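Chapter 4
Reading a Field Before You Plant It

I planted my first oats in the wrong place. It was a low corner outside Prurthorpe, and I picked it because it was close to the gate and I was tired! Onni Koskela, who had the next farm over, watched me do it and kept his mouth shut until harvest (thanks, Onni).

So this chapter is all about soil and drainage, the stuff I skipped.
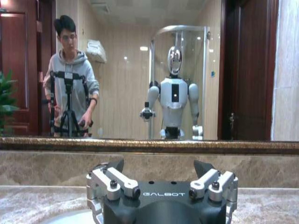
You'll need a spade, a bucket and a notebook. Dig down past the topsoil in at least five spots, and go to the places you'd rather avoid – the soggy end, the strip by the trees, that bald patch where even weeds look sad. Write down color, smell and how the soil crumbles.

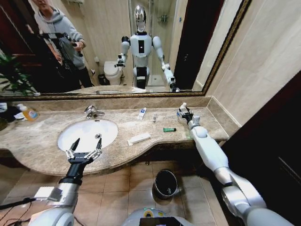

Fig. 4.1 Vanity with oval basin and single-lever faucet.

My old teacher, Veikko Sjöberg, kept notes like these on 13 fields for most of his life, and we'll borrow his pages on the Miettinen place all through the chapter. One field there gave him 78 bushels of oats an acre before he put in drains and 130 a few years after. Same seed, same tractor, same grumpy farmer.

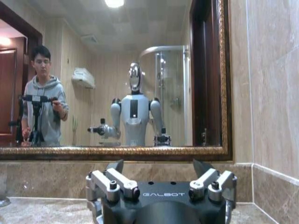
Fig. 4.2 Marble countertop and gold-framed mirror.

Start with Section 4.1 even if you think you know your clay from your silt. I thought I did too. 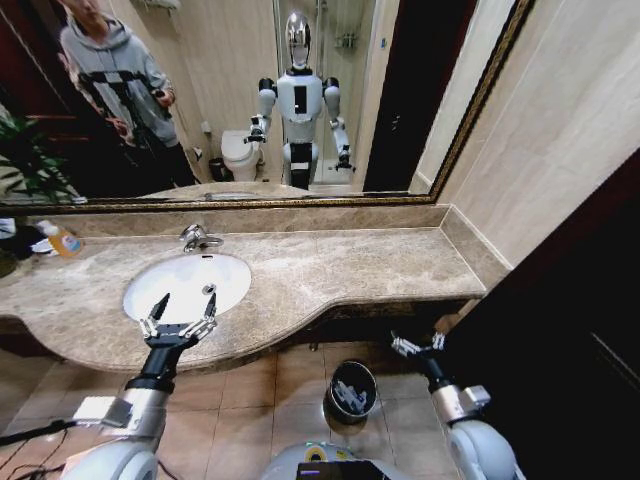
Fig. 4.3 The mirror, with reflections.

4.1 What Your Spade Can Tell You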